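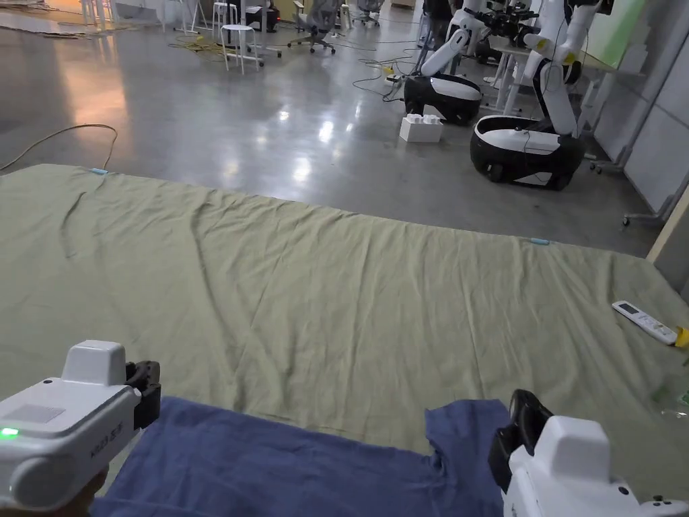 Home Tips Workshop Laundry Tools About

Keeping a pair of hand grippers happy

I've had my hands wrapped around a pair of Trasik grippers for most of the fall, picking up T-shirts and towels so the arms have something to learn from, and I've gotten pretty fussy about how I look after them. They're simple enough tools (two fingers, a few linkages, a plastic housing, a handle) but cloth is hard on them in ways I didn't expect. Lint gets everywhere!

So, my routine, for anybody at Prondon or elsewhere who's just been handed a pair.

Wipe the fingers before you start. A dry microfiber cloth does it. If they've picked up something sticky I put a dab of rubbing alcohol on the cloth and let everything air out for a minute. Keep the alcohol off the printed lettering, I've smudged one already and I still get teased for it.

Then open and close each one slowly, ten times or so, and listen. A good one is almost silent. If it clicks, look at the pivots first, nine times out of ten a screw has backed out a little. Snug it with the small hex driver and stop the second it stops turning freely. I over-tightened mine in the first week and the fingers wouldn't spring back, and I spent a whole morning blaming the motor on the arm!
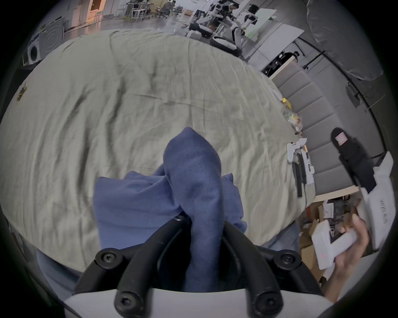 Fluff is the other thing. Navy cotton is the worst, it sheds little dark threads that wind themselves around the linkage. Tweezers, a soft paintbrush, done. Please don't use canned air up close, all it does is push the lint further into the housing. I clean mine every 80 folds, and I take the fingers off completely every 1000. That big job takes me 20 minutes a side with a cup of coffee next to me. Put the screws in a muffin tin as they come out, in order, and go back in the opposite order.

Grease: a tiny bit of Liklow on each pivot pin, and I mean tiny, the amount that stays on the end of a toothpick. Work it in, wipe it off, then grab an old rag a few times before you go anywhere near a clean shirt. Light fabric shows every spot.

Last, the sheet you work on matters too. Clip the corners down if it creeps around, and shake it outside when you're done. Mine goes in the wash with no softener. Softener makes it slick and everything slides when you pinch.

Posted November 17, 2021 by Jocelyn Chan

Comments (3)

grewal_bench: Same trouble with clicking on our left one. It was the pin, worn down one side. New pin and it's been fine for 900 folds.

Marcy: How do you get lint out from behind the linkage? My tweezers don't reach.

Jocelyn Chan: Marcy, pipe cleaner! Bend the tip over so the wire doesn't scratch.

We use cookies to remember your settings. Accept Manage Close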